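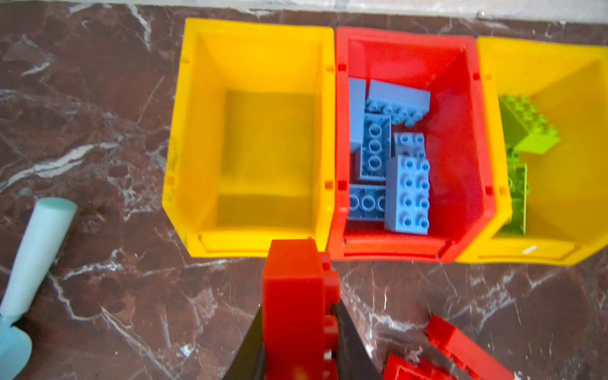 Dagný thinks the left finger pad is going again, and she'd swap both before touching anything in the software. She said so twice on Friday, and I'd already spent the morning in the software, so fine, pads it is!

Notebook entry, July, brick sorting cell. Cycle counter read 1364 when I powered down. The old left pad had a shiny patch near the tip (the right one looked okay, but I swapped it too, they come in pairs from Alcombe anyway). Screws were looser than I'd like. Put a drop of threadlocker on the new ones and left it over lunch.

Then the wrist camera. I wiped the lens, checked the bracket and re-ran the hand-eye calibration, which failed the first time because I'd left the cable tie pulling on the connector – my own fault. Second go was good. Close force is now 84 in the Talledel menu, whatever unit that is. Tatsuya, if you know, please write it here!

Ran 334 picks after that, red bricks and blue bricks mixed, with two drops, both on the long blue ones. Much happier with it. I pushed the bins snug together again before starting, they creep apart over a day.

Next pad check at 2000. Still need to order more threadlocker.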